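Inspection checklist, convertible notebooks (hinged, touch-screen) - Brernudbridge office
Thursday, August 6, 2026
Inspected by: Costel Radonjić
Reviewed by: Lerato Nkosi
Units: Fonik Floltari, 70 on the register, all issued under the Collado lease

Scope is the notebook, its charger and its sleeve. Docks and external monitors are on a separate sheet. Ratings are P (pass), M (monitor) and F (fail, withdraw from use). Where an item is marked M the comment gives the action and who holds it.

## 1. Enclosure and hinge

- [x] **1.1 Lid closes flush on all four corners.** P. Gap gauge used at each corner. Two units sat slightly proud at the rear left; both closed flush once a webcam cover had been peeled off the bezel. Adhesive covers are not approved for this model.
- [x] **1.2 Hinge holds at any angle from 30 degrees to flat.** M. Unit 1458 drifts closed from the upright position. Torque is still within the service limit. Recheck at next inspection. Costel.
- [x] **1.3 No cracking at hinge anchor points.** P. Checked under a lamp with the lid open past flat, as hairline cracks close up in the laptop position.
- [ ] **1.4 Base screws present and seated.** F on 3 units, all missing the centre rear screw. Withdrawn and tagged. Replacement screws must be the short type - the long one used on the older model reaches the battery tray.

## 2. Battery

- [x] **2.1 No swelling.** P. Each unit placed closed on the granite plate and pressed at diagonal corners. No rocking found. Trackpad click was also checked, a stiff or raised trackpad being the usual first sign on this chassis.
- [x] **2.2 Cycle count recorded.** P. Highest reading is 200. Counts are in the register, column G. The June sheet recorded counts to the nearest ten; exact figures are used from now on.
- [x] **2.3 Charge limit set in firmware.** M. Some units had reverted to full charge after the last firmware update. Reset on the spot. Lerato to ask Fonik support whether the setting can be locked.
- [x] **2.4 Runs from battery for 30 minutes with the charger removed.** P.

Units that fail 2.1 are not to be charged, posted or left in a sleeve. Place in the metal cabinet on level two and enter the asset number on the door sheet. The disposal contractor collects on request and needs the number before attending.

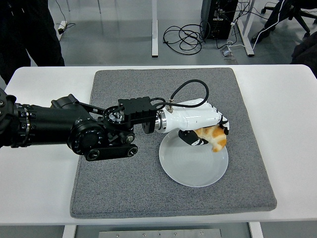
A unit with a passing result but a cycle count above the lease threshold stays in service and is flagged for battery replacement at renewal. Do not open the base to inspect the cells. The lease treats a broken base seal as damage, whatever the reason for it.

## 3. Charger and cable

- [x] **3.1 Correct charger issued.** M. Several staff were using phone chargers. These power the unit but trigger the slow-charge warning, and the warning had been dismissed in most cases. Correct chargers reissued from stock.
- [x] **3.2 Cable jacket intact at both strain reliefs.** P.
- [ ] **3.3 Test tag current.** F on one charger. Tag illegible. Retested, passed, new tag fitted the same day. Left as F on this sheet because it was found in use.
- [x] **3.4 Port free of lint and movement.** P. Cleaned with a nylon pick where required. No metal tools in the port.

## 4. Display and input

- [x] **4.1 Touch responds over the full panel.** P. Grid test run in all four orientations.
- [x] **4.2 Keyboard disables when folded back.** M. One unit kept accepting keystrokes in tablet mode. Cleared after a sensor calibration. Same fault was logged on this unit in June, so if it returns the unit goes back to Fonik.
- [x] **4.3 No chips or lifted edges on the glass.** P.
- [x] **4.4 Pen charges in its slot.** Not tested, pens not presented. See comments.

## Comments

Inspection took around six hours including retests. Most of the lost time was in locating chargers. Staff should be told to bring charger, sleeve and pen, and the notice should go out a full week ahead.

Item 1.2 needs a better method. The colour of the wear band on the hinge is a poor guide, and "drifts" means different things to different inspectors. Proposed wording: set lid at 90 degrees, wait one minute, measure again, fail if movement exceeds five degrees. Lerato agrees in principle - to be trialled on unit 1458 first.

Item 4.4 carried over. Tick entered in error on the tablet form and cannot be removed after sync.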